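Lina Sabbagh bought her first roll of secondhand wallpaper in Notton for $2, and she still has what was left of it. It sits on a shelf in her workshop in Skurnville with the rest of her stock, which now runs to 766 rolls, most of them patterns that are no longer printed.

She hangs paper for a living. Houses make up most of the work, but in the past few years she has taken on more small jobs: alcoves, booths, the backs of cabinets, display bays.

"People think a small job is a quick job," she says. "You still have to match the pattern. You still have corners. A bedroom wall is easier than a box."

She worked for a decorating firm called Masri before going out on her own, and learned to cut there. Her first boss made her paste lining paper for a whole summer before she was allowed near a print.

"I hated it. I'd do the same with anyone who came to work for me now."

Orange is the color she gets asked for most, usually small flowers on a pale ground. She thinks customers remember it from a grandmother's kitchen. She likes it next to gray, and says a dark surface underneath keeps the print from looking too sweet.

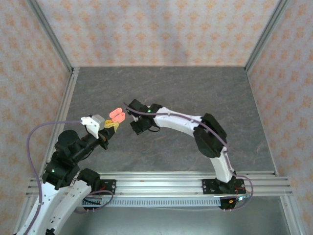
Orange florals on three sides, with a dark gray marbled surface between them.

With a repeating print on three walls, Sabbagh starts at the back. She marks the center, hangs outward from there and lets the side walls take whatever the pattern gives them.

"Your eye goes to the back first. If the rows are level there, you forgive a lot on the sides."

Posts and metal edging help, in her view. A strip of trim at the corner covers the place where two runs meet, and she would sooner have a clean gray post than try to wrap a floral around a tight angle. She cuts with a fresh blade every time and goes through a box of 100 in a month.

For paste she uses Alance, mixed a little thicker than it says on the tub. She lets the paper rest folded before it goes up. In June, when the workshop gets warm, she starts early and stops by noon.

Prices vary. The last enclosed bay she papered came to $400, including the paper, and took her longer than she had planned.

"I cut one side piece upside down. The flowers were all hanging the wrong way. I stood there looking at it for a while, and then I went and got another roll."

She has no plans to print her own designs, though customers ask. The shelves are full, and she wants to use up what is on them first.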